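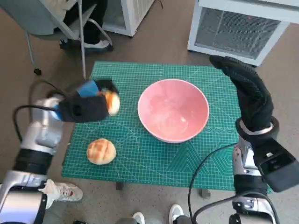
How to Serve Pineapple Buns for a Small Table

Posted 19/12/2020

Print this page | E-mail to a friend | 14 comments

Pineapple buns have a sugar crust that cracks in the oven and keeps shedding crumbs until the bun is gone. A deep bowl handles this better than a flat plate. The method below works for bought buns or your own.

What you need

Buns, one per person and a couple extra
A ceramic bowl with a smooth glaze
A wipeable mat or board for the table
A clean dry cloth

1. Cool the buns on a rack for 50 minutes if you baked them. Bought ones can go straight to step 2. The bag from the Jindbridge bakery holds steam, so open it as soon as you get home.

2. Put the mat down first. I use a green cutting mat with a white grid on a low table. Keep one mat for food and another for craft work — blade cuts hold crumbs. Wash it with soap and lukewarm water and let it dry flat. Hot water will warp it.

3. Wipe the bowl and set it near the middle of the mat. A plain color looks best under a golden crust. Pink is good, white is fine, and a busy pattern gets lost. Our everyday bowls are Mesia, and any bowl wide enough for two buns side by side will do.

4. Lift each bun by the sides, low down where the crust stops. Don't press on the top. Lower it past the rim before you let go.

5. Fill the bottom of the bowl with one layer and stop. A second layer crushes the first. Leave any extra bun on the mat beside the bowl and move it in when there is room.

6. Serve within a few hours. For the next day, wrap the buns one at a time and warm them for five minutes in a low oven. A microwave makes the crust chewy.

If you want butter in the middle, slice the bun with a bread knife just before serving. Keep the slab cold and cut it thick — it should still be firm when you bite in.

Shares: 629 | Print | E-mail

Search recipes and how-tos... Go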